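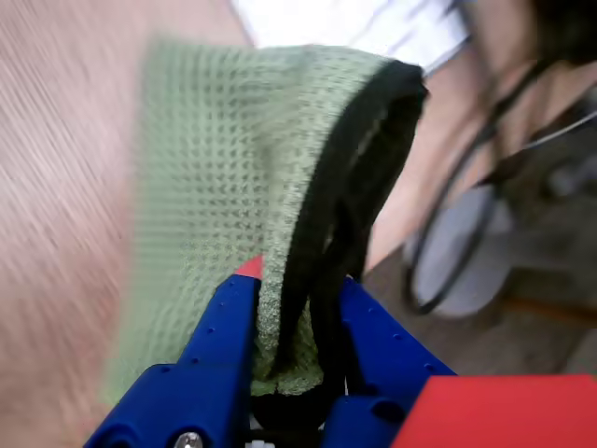
Oona Hyvönen had folded towels at the Flurkley guesthouse for so many summers that she could do it while thinking of something else entirely, and on the last Friday of the season she was thinking of her sister's letter. It had come from Rena, three pages long, and two of them were about the weather.

She took up the pale green one with the dark edge, her favorite of the lot, though she would never have told the others so. It had that waffle weave, all little squares, and she liked to run her thumb over them the way some people like to run a stick along a fence. She gave it a good shake, brought the corners together, and started over when they didn't meet.

"You've done that one already," said Jomar, who had come in for the keys and stayed for the warmth of the dryer.

"I have not," said Oona, although she might have — it was the kind of afternoon when a person could fold the same towel 2 or 3 times and be none the worse for it. "Sit down if you're stopping. My sister wants me to come for November."

"The whole of it?"

"The whole of it." She smoothed the dark hem flat with her palm and laid the towel on the pile, and then, after a moment, she took it off again and put it in her own bag.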